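Is the Bostow heat network as green as it sounds?

Every town seems to want a heat network now, and Bostow is the latest. The council's plan would connect 700 homes to one boiler house by the river, burning wood chips, and the leaflet calls it carbon neutral on both of its two pages. I have read it twice and I still can't find out where the wood comes from.

Rahel Riedl, who speaks for the developer, Drunano, told the March meeting that the supply would be "regional". Which region? A lorry of chips driven across three counties burns a fair bit of diesel before anybody's radiator gets warm. 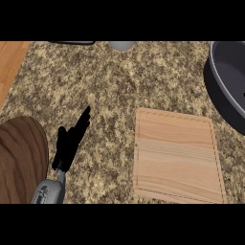

Then there is the promised saving of 3448 tonnes of carbon a year. It's a very exact figure for a plant that hasn't been built, and it assumes every house signs up. Malachy Moriarty asked what happens if half of them keep their gas boilers. He was told the modelling was robust.

I'd like to be wrong. My own boiler is old and I would gladly see it go. But I want the supply contract published first, and a price for the heat that holds for longer than two winters.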